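Notes from the Two-Arm Bench: What We Learned About Handing Over Small Objects

Posted in April, filed under Methods

The Lillavham manipulation project has reached the point at which its first method can be described in public. This post sets out what was tried, how the trials were scored, and where the result is weaker than the headline figure suggests. A fuller account will appear in the project report. What follows is a personal summary and has not been reviewed by the other groups involved.

The question was narrow. Two arms share one table, and each has a simple two-finger gripper. A policy trained on human demonstrations is asked to bring the arms together over small household hardware of the sort that slides, tips and hides its own grasp points. Earlier work at our site treated each arm as a separate learner with a shared clock. Under the present method, called Fikre, a single policy issues commands to both arms and is trained with an extra term that penalizes disagreement about where the two grippers expect to meet.

Training used 1,461 demonstrations, all recorded by teleoperation at the same station. Operators were asked to work at their own pace and to leave mistakes in. A demonstration was discarded only if the recording itself was damaged. This policy was debated at length before collection began, and I remain in favor of it. Recoveries from a bad grasp are where the useful data is, and cleaning them out produces a policy that does very well until the first slip.

The station was kept plain. Both arms are bolted to a common front rail, the walls are a single pale color, and the marble-patterned surface stayed in place for the whole collection period. Small items such as a brass padlock were placed on the table by hand. We did not mark starting positions. 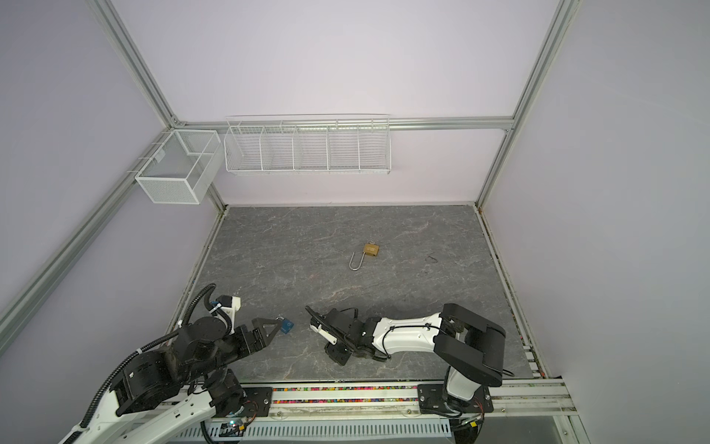 Flikivska objected at the review that leaving the starting positions unmarked makes the trials impossible to repeat exactly, and that a reader has no means of telling a good policy from a lucky layout. The objection is fair. Our answer has been to record the layout before every evaluation trial and to publish those records with the scores. It does not give exact repetition, but it allows another group to rebuild a layout closely enough to check a surprising result. A printed placement grid was considered and rejected on the grounds that the policy might learn to read the grid.

Evaluation consisted of 30 trials for each method. A trial was scored as complete when the receiving gripper held the object alone and the giving gripper had moved clear. Partial credit was not awarded. Two people scored every trial from the recordings, without knowing which method had been run, and differences were settled by watching the recording again together.

The single policy completed almost twice as many handovers as the separate learners. Most of the gain came in the final approach. With separate learners, the giving arm tended to drift while the receiving arm closed, so that the two chased each other across the table until time ran out. With the meeting-point term in place, the giving arm holds still earlier and for longer. It is a modest change in behavior, and operators who watched the trials noticed it before the scores were added up.

The failures deserve equal attention. They fall into 4 groups: missed first grasp, object turned in the jaws before the handover, fingers touching during the approach, and early release. The second group is the most stubborn. Once an object has turned, the receiving gripper is often presented with a face too narrow to hold, and the policy rarely thinks to set the object down and begin again. Small, rounded items suffer most. The meeting-point term offers no help here and may do slight harm, as it rewards both arms for staying near a plan that should be dropped.
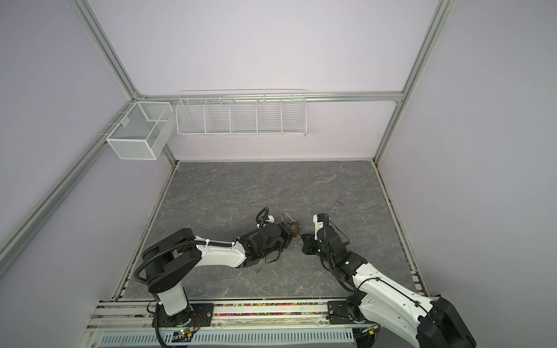
Would force sensing at the fingertips solve the early release problem? It would probably reduce it, but we have not tested it, and the present result relies on cameras and joint readings only. A trial with instrumented fingers is planned once the Pisance data format can store the added signals without breaking the older recordings.

Two cautions should accompany any use of these findings. The first is that all training and all evaluation took place at one station, under one set of lights, and nothing in the result speaks to performance elsewhere. The second is that the operators improved over the collection period. Later demonstrations are shorter and smoother than early ones, and we have not yet separated the effect of better data from the effect of more data. An ablation on this point is under way.

The layout records and the scoring sheet will be released together with the report. Requests for the raw recordings will be considered after that release.

3 comments | 12 shares

Related posts
Leaving Mistakes In: A Case for Untidy Demonstrations
Scoring Without Partial Credit
First Impressions of the Pisance Data Format
Why Lillavham Moved to a Shared Front Rail

Contact | Copyright, the author. All rights reserved. | Back to top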